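Plurkavthorpe storage rooms to open to students and downsizers

July 2018

Families in Plurkavthorpe who have been waiting for somewhere close by to keep the things they can't quite part with will be pleased to hear that Lusier, the storage company many of us know from its yard out on the Kurkholm road, is opening a second building in town. The new rooms are in the old Vanhove furniture showroom, a building that has stood quiet for longer than most of us would like, and it is a real pleasure to see the lights on in there again.

Liv Forsberg, who manages the Kurkholm yard and will be looking after both places to begin with, told us that the idea came up in May, when the waiting list for small rooms got so long that she was turning away people she had known for years. "I had a lady in who only wanted space for her mother's dining chairs and a few boxes of sheet music," she said, "and I had to send her to a place an hour's drive off. I went home that night and felt bad about it."
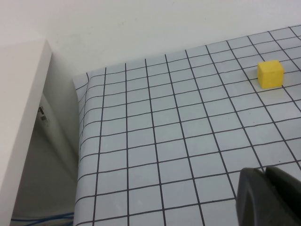 The showroom has 4000 square feet of floor across two levels, and most of it is being split into smaller rooms of the kind people ask for when they are moving out of a family house into an apartment. The largest rooms will be on the ground floor by the loading door, so that anyone bringing in a sofa or a piano doesn't have to think about stairs. Upstairs is meant for boxes, winter clothes, suitcases, skis and all the other odds and ends that live in an attic when you have one. There is an elevator as well - a good big one left over from the Vanhove days, and freshly inspected.

Students coming home for the summer, or leaving for a first job somewhere else, can rent for as little as 4 weeks at a time. That was something Chih-ming Wu asked for early on. He runs the moving crew at Lusier and has carried more mini fridges down more narrow staircases than he cares to remember, and he says the short rental will save a lot of parents from losing the use of their garage until September. His crew can also pick up from the house for a flat fee, provided everything is boxed and labeled before they arrive. He was rather firm with us about the labels!

Margit Blomqvist, who moved out of her house on the hill this spring after a great many happy years there, is one of the first to sign up. She has been sorting through her cupboards with her niece Elsa Lindqvist, a shelf or two in an evening, and she was kind enough to share how it has gone. The books were easy, she said, and the kitchen was easier still, but the letters and the Christmas things were another matter, and in the end she decided to put those in storage for a year and look at them again when the new apartment feels like home. Elsa has taken the sewing table, and the good blue dinner plates have gone to a cousin who always admired them.

For anyone facing the same job, Lusier is holding a free evening at the new building, with coffee, where the staff will talk through how to pack and what size of room to choose. Sølve Torvik, who used to restore furniture for Vanhove and still knows every corner of the place, will be there to show how to wrap table legs and mirrors, and how to keep moths away from wool. There are chairs for up to 11 people at each talk, and a second talk will be added if more want to come, so do please put your name down at the Kurkholm office.

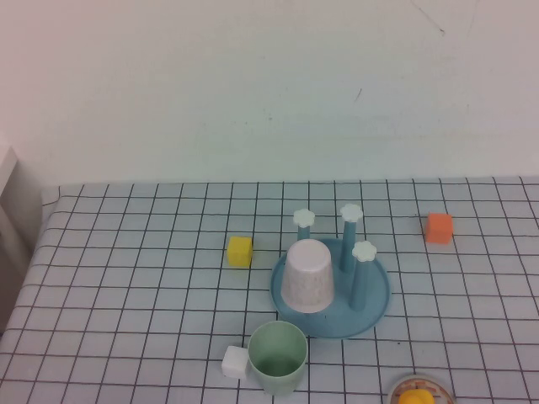
Opening hours and how to book

The building will be open every day from early morning until the evening, and renters will get their own door code. Rooms can be reserved now by phone or at the Kurkholm desk, and the first month is half price for anyone who was on the old waiting list - Liv has kept the list and is calling people in order. Bring a photo ID and, if you can, a rough list of what you plan to store. Parking is behind the building, through the gate on the side street, and the front door is for visitors on foot.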